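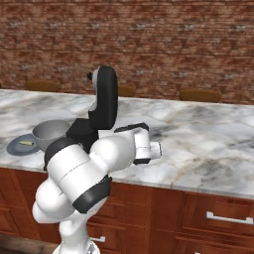
Call for Participants: Comparing Two Ways to Teach a Kitchen Robot

The manipulation group at Nedano is looking for people to take part in a study this June. No background in robotics or programming is needed. You will control a simulated robot arm on a mobile base and move tableware and food items on a kitchen counter.

What the study is about

Robots can learn a task from recordings of a person doing it by remote control. Last year we collected 556 such recordings in simulation, all made by members of our own lab. A policy trained on them did well when a bowl or plate started near the places used in training and got noticeably worse when it started near the back of the counter. We also found that our operators all approached objects in much the same way.

We now want to compare two methods. In the first, a person records each task from start to finish. In the second, called Juta, the robot attempts the task by itself and the person takes over only when it is going wrong. Each participant will use both methods, in an order assigned by us. We want to know which one gives better training data for the same amount of operator time, and whether that holds for people who have never done this before.

What you will do

You will come in for 2 sessions, at least a day apart. Each session starts with 15 minutes of practice that we do not record. After that you will work through 7 short tasks, such as moving a bowl to another part of the counter or picking up the food from a plate. You may take a break between tasks. At the end we will ask you to fill in a form on how tiring and how clear each method was.

Who can take part

You must be 18 or older and able to use a handheld controller with either hand. Glasses and contact lenses are fine. People who took part in the earlier Idenico pilot cannot join this one, as they have already seen some of the tasks.

Data and payment

We store controller input, the robot's motion and your form answers under a participant number. We do not record your face or voice. You may stop at any time and will be paid for the sessions you attended. Payment is by gift card at the end of each session.

How to sign up

Sign up at the front desk of the Bashir Building or through the study page. Please list the times you are free, including whether you can come on a Friday. We will reply with a session time and the consent form to read beforehand.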